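3.2 Erfassung der Greifbeispiele

Die Beispiele für das Greifmodell Vomham wurden an einer Zelle mit einem KUKA-Arm und zwei grauen Metallbehältern aufgenommen. Eine feste Kamera lieferte vor jedem Versuch ein Bild, aus dem ein Greifpunkt und ein Anstellwinkel gewählt wurden. In den ersten 110 Versuchen geschah die Auswahl von Hand, danach schlug das jeweils zuletzt trainierte Netz den Griff vor. Insgesamt entstanden über 2,000 Beispiele in 6 Sitzungen. Nach je 30 Griffen wurden die Blöcke neu verteilt — auch dann, wenn noch freie Griffe möglich waren. Abbildung 4 zeigt den Greifer über einem schräg liegenden roten Block.
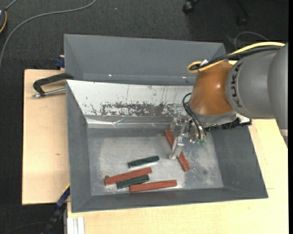
Abb. 4: Greifer über rotbraunen und dunkelgrünen Blöcken im vorderen Behälter.

Fehlgriffe blieben im Datensatz und wurden gesondert markiert. Die Durchsicht der Markierungen übernahm A. Memon.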